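Home | News | Council & Groups | Events | Contact
Posted in: Around Town, Meeting Notes
Print this page | E-mail to a friend

Rinstead Winter Carnival Group - Minutes, November 2019

Hi all, Rianne Van Acker here with the notes again. I was typing and eating a butter tart at the same time, so if I've left out your best idea, send me an e-mail and I'll fix it!

We had 13 people out, which is our best crowd since the September kickoff. Minutes from last time were passed with one correction (the sleigh rides are at the Verhoeven farm, not the rink - sorry, my mistake).

1. Money
The town has come through with a grant of $1000, and it has to be spent before the end of the carnival. We talked for ages about what to do with it. I wanted lights for the skating trail, a few people wanted a better sound system, and in the end we voted for the lights. Sound system goes on the wish list.

2. Skating trail
Public works will flood the trail from the boat launch to Borarholm Point as soon as the weather co-operates. We still need somebody with a plow on the front of their quad. My neighbour has one and I've promised to ask him nicely.

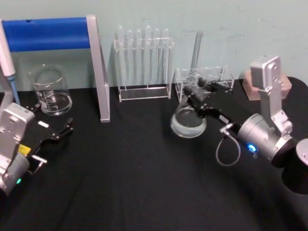

3. Chili cook-off
We have 12 pots signed up already and the hall can plug in that many before the breakers go. Moved and carried that we cap it there. Fellex Hardware is giving the prize for first place, and I'm told it's a good one this year.

4. Parade
Floats line up behind the arena at noon. The theme is "Northern Lights", and yes, you can still enter if your float is just a decorated half-ton. Entry forms are at the library and I have 28 spare copies in my car if you catch me.

5. Other business
Should we move the pancake breakfast earlier? Lots of grumbling, no decision. It's back on the list for next time.

Next meeting is in the same room at the community centre, at seven. Bring your own mug, please.

Print | E-mail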